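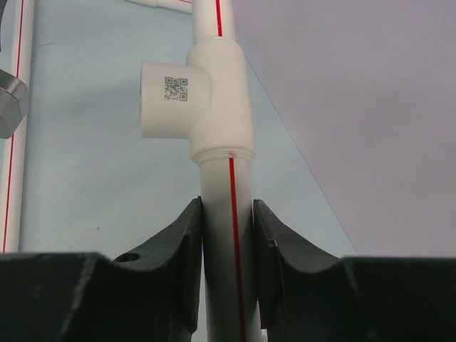 Pieza en T con código impreso en su derivación, sobre el tubo que rodean los dedos de la pinza.

19/05/2025
Redacción: Abilio Campos

Holter abre su célula de montaje robotizado a los centros de formación

La empresa Holter celebró en su sede de Ruvamon una jornada de puertas abiertas dedicada a la automatización de trabajos de fontanería. Asistieron 40 personas, entre docentes, alumnado de ciclos formativos y representantes de empresas instaladoras de la comarca.

La sesión comenzó con una presentación del proyecto Jinen, que estudia el montaje de grifos y accesorios sobre tubería de plástico mediante brazos robóticos. A continuación, los asistentes pasaron por turnos de 15 minutos a la sala de demostraciones.

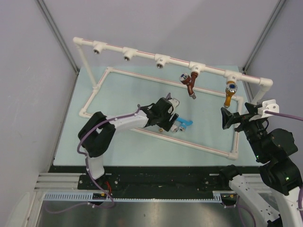 Holter · Departamento de Automatización y Ensayos

El banco de trabajo consta de dos brazos montados sobre una misma placa y de una estructura de tubo blanco de PVC con las piezas en T orientadas hacia abajo. En ella se emplean grifos de distintos colores - marrón, amarillo dorado y azul claro -, que permiten al público seguir con facilidad cada operación.

El personal técnico respondió a las preguntas sobre la programación de los movimientos y el ajuste de las pinzas. Por parte de Degefa, entidad colaboradora, se expuso el plan de prácticas para el próximo curso, cuyas bases fueron aprobadas en marzo.

Los centros interesados en concertar una visita pueden dirigirse a la secretaría del departamento, extensión 2302. Las solicitudes deberán indicar el número de asistentes y la especialidad cursada.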